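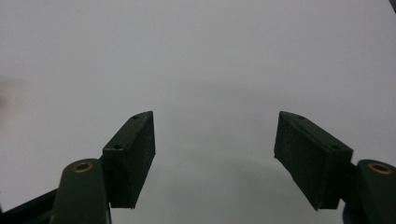
Every January the same advice comes round: clear your surfaces. Worktops, desks, the top of the chest of drawers, the shelf over the radiator. Get everything off, wipe it down, and you will feel like a new person by teatime. I have followed this advice more often than I would like to admit and I remain the old person, with a cupboard I can't open.

My complaint is a simple one. A clear surface tells you very little about the state of a house. It tells you that things have been moved. The toaster has to go somewhere, and so do the post, the fruit, the tablets you take with breakfast and the charger for the other phone. In my kitchen they went into the tall cupboard by the back door, and for most of last winter I made toast by kneeling down, dragging the toaster out from behind the slow cooker, and then leaving it to cool on the worktop anyway. Cooling takes a while. By the time it could be put away somebody wanted more toast.

The people who sell storage know all this perfectly well. Clavormont, whose catalogue comes through our door whether we ask for it or not, gives over most of its pages to pale, bare worktops, and then 13 pages at the back to the boxes you will need in order to have one. I bought the boxes. They are called Boros, they stack, and the lids fit only if nothing inside is taller than a tin of tuna. I now own five of them and they live on the worktop.

There is a cleaning side to the argument which I take more seriously. Crumbs are easier to see on an empty surface and easier to get rid of. Fair enough. But I lift the bread bin and wipe under it, and that takes me less time than finding the bread bin would if it lived in the hall. As for the sprays, I used Darkix for years on a white worktop and it left a bloom you could write your name in. Warm water and a drop of washing-up liquid does the job, and has done since before any of us started worrying about it.

What bothers me more is the idea that an empty surface is a moral achievement. Friends apologise for a jar of spoons as if I had caught them at something. A neighbour's kitchen was refitted last year at a cost I was told twice, and when I went round for coffee there was nowhere to put down the milk without feeling I had spoilt it. We held our mugs. I don't think that room had been improved, whatever the brochure from Drollavis promised about calm.

I will give the other side one thing. You do need a bit of clear space to work in. In our house it is roughly 60 centimetres between the hob and the sink, and I guard it fiercely - anybody who leaves a school bag there will hear about it. Dough gets rolled out on it, homework gets done on it, and the iron comes out there when the board is buried. The rest of the worktop can hold what it likes.

So before you buy a single box this year, try leaving everything where it is for a fortnight and see what you reach for. Put away the things that never moved. Mine were a pasta machine and a bowl of foreign coins. The toaster is back beside the kettle, and I have stopped kneeling.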